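Gerkaven hand pair: pads let go of thin cord, pivots or pads?

slowfeed
2026-05-25

I look after a pair of Gerkaven hand-held grippers, left and right, parallel finger version. They get used most of the day for picking up small household things and the log goes into Gillo. The right one is fine. The left one has started to let go of thin items. Blocks, cups and boxes are all OK. Cord, chain and anything with beads on it will start out held and then slide toward the fingertips.

Pads are the blue ones from Østergaard, stuck on with the film that comes on the back. The left set has 2258 closes on it going by the Gillo counter. The right set is newer, I changed it in January after one corner lifted.

What I have done so far:

- wiped both pads with a damp lint-free cloth and let them dry
- checked that the trigger comes all the way back
- swapped the return spring with the one from the right gripper, no change, so I swapped it back

Before I order pads I'd like to know if anyone has seen this come from the linkage. There is a little side play in the fingers on the left one but I don't know how much is normal.

binrail

Pads. With that many closes on them they are glazed. Hold one under a lamp at a low angle and if you see a shiny patch in the middle, that's your problem. Replace both sides at the same time or you'll have one grippy and one slick and the cord will roll.

toolcrib_east

I would not go straight to pads. If big items are fine and thin ones aren't, the fingers aren't closing parallel. On a wide object the pads squash a bit and hide it. On a cord you only have contact on one edge. Side play in the fingers points the same way.

Close it on a strip of paper and pull. Do it at the base of the pad, then the middle, then the tip. If the paper comes out easily at the tip and is stuck at the base, new pads won't help you.

binrail

He'd get the same result on the paper with a pad that's worn at the tip. Most of the picking happens at the tip. So that test doesn't separate the two.

toolcrib_east

Then do it with the pads off. Metal feeler between bare fingers. It's five minutes of work.

slowfeed

Pads off means new pads, the film doesn't go back on. I have a spare set coming either way so I'll do the paper test first and the bare finger test when they arrive.

Paper test, left gripper: tight at the base, drags in the middle, slides out at the tip. Right gripper: the same drag everywhere. So there is a difference, I just can't say yet which of you it supports.

For anyone who doesn't have this version, here is the finger end with a bracelet in it. The linkage arms are held by the four pivots with the round silver caps. 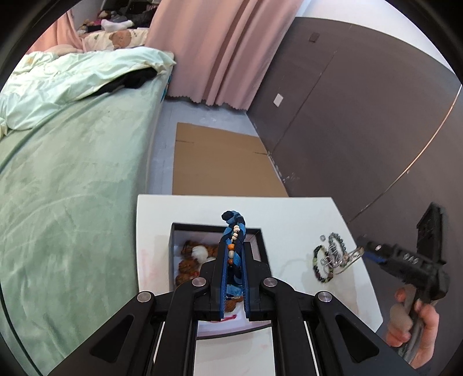

Braided cord with beads between the blue pads. Second gripper at right.

The cord is the sort of thing I mean. It's narrow compared to the pad, the weight isn't even because of the beads and the knot, and the loose end flops over. If the fingers are even slightly open at the tip, it can turn. Chain is harder again. I use a bracelet for checking now because a block tells me nothing.

mdl_halftrack

Which way are you holding the gripper when it slips, tips up or tips down? I had a unit that only let go with the tips down. It was the trigger linkage, there was enough slack that the weight of the fingers opened them when my hand relaxed. With the tips up it held all day.

slowfeed

Both, but worse with the tips down. I hadn't separated them. I'll try.

binrail

While you're waiting, check the screws at the jaw too. On the ones I service there are three small screws next to the pad and they back out. No threadlocker from the factory on the early batch. If one is loose the whole finger face can tilt and it looks exactly like worn pivots.

toolcrib_east

Agree with that one. Snug them by hand with the short driver. Please don't use the long arm of a hex key, the plastic behind them strips.

slowfeed

Screws on the right gripper all tight. On the left gripper one of them moved most of a turn before it stopped. I thought that was it, but the paper still slides at the tip after tightening. Better than it was. Not fixed.

Tips down is clearly worse. With the tips up it holds the bracelet if I keep the trigger in.

kestrelbench

Are you people really adjusting these by feel? We send ours back to Trellport and they come back set up with a sheet. If the left and right don't match, your recordings don't match either. Whoever uses the data doesn't want one hand that closes flat and one that doesn't.

toolcrib_east

Trellport is good but it's weeks without the pair, and they want both units even if one is fine. For a loose pivot I'm not doing that.

kestrelbench

They want both so they can match them, that's my point. You tighten one and now it has more drag than the other one. The person holding it will squeeze harder with that hand without noticing.

mdl_halftrack

That can be checked at home. Hang a small luggage scale on the trigger and see where the fingers start to move. Do each side a few times and write it down. Mine were close enough after I did the pivots myself.

kestrelbench

Close enough for you. I'd still want the sheet.

slowfeed

I don't have the option of sending them off at the moment, they're in use again this week. If it turns out the arms themselves are worn I'll do it.

Pads came. Old ones off, and here's the bare finger result on the left unit. Fingers touch at the base and there is a visible gap at the tip. I can close the gap by pushing the fingertips together with my other hand, and when I let go it opens again. So there is slack somewhere past the trigger.

The old pads are shiny in the middle as well, so binrail wasn't wrong.

binrail

Thank you. Both, then.

toolcrib_east

OK so now the pivots. This is how I do mine:

1. Take the trigger pressure off. Return spring unhooked, so nothing is loading the arms.
2. Pull the caps. They're a press fit, use a plastic pry tool and go around a little at a time. Keep each one with its own pivot.
3. Look at the washer under each cap. On mine the washer at one of the lower pivots had worn to a cone. If it has, replace all four.
4. Clean the pin with a dry cloth. No oil. Oil gets onto the pads sooner or later and then you're back to slipping.
5. A very small amount of dry PTFE on the pin if it squeaks, otherwise nothing.
6. New washer, snug the pin until the side play goes, then back off until the arm falls under its own weight.
7. Caps back on, spring back on, check the bare fingers again before any pad goes near them.

Step 6 is where people overdo it.

binrail

I'd put a trace of grease on the pin, not dry PTFE. Dry stuff flakes and the flakes end up on the pads just the same. Otherwise that's how I'd do it.

toolcrib_east

Grease picks up lint. These things live around blankets and cardboard and socks. I've pulled a ring of fluff off a greased pin more than once.

mdl_halftrack

Fluff is the reason I brush mine out every evening, greased or not. An old toothbrush down between the arms. Pom-poms and plush toys are the worst for it.

slowfeed

Done. Two of the washers on the left gripper were thin on one side, the other two looked OK but I changed all four. I left the pins dry. The side play is nearly gone and the bare fingers now touch along the whole length.

For the pads I cleaned the fingers with isopropyl, pressed the new ones on, and clamped them lightly between two bits of card overnight. The Østergaard leaflet asks for 36 hours before use and I'm going to give them that, the right one can be used alone until then.

kestrelbench

Trigger pull?

slowfeed

Measured with a kitchen scale and a loop of string because that's what I had. Left is a bit heavier than right. I'll back the upper pins off slightly and do it again before it goes back to work.

binrail

When they've cured, do the bracelet again with the tips down and hold it there for a minute. Then try a chain. If a fine chain stays put I'd call it done. And reset the close counter in Gillo for the left side, or the pad count will be nonsense next time.

slowfeed

Counter reset, thanks, I would have forgotten.

Update after the wait. I backed off the upper pins and the pull now matches as well as I can read it. Bracelet holds tips up and tips down. Chain holds tips up. Tips down, the chain still creeps a little if I pick it up right at the very end of the pad, and it does that on the right gripper too, so I'm leaving it alone.

toolcrib_east

The end of the pad has a rounded corner, it will always do that with chain. Take it a little further in.

mdl_halftrack

Does anyone have a part number for the washers? The kit only lists them as part of the full linkage.

slowfeed

Mine came out of a mixed box. I'll measure one of the spares and post the size here.

Related threads

Gerkaven trigger sticks halfway after cleaning
Blue or black pads for glassware
Gillo close counter jumps when the battery is changed
Getting old pad film off without scratching the finger
Trellport turnaround times
Return spring sizes, left and right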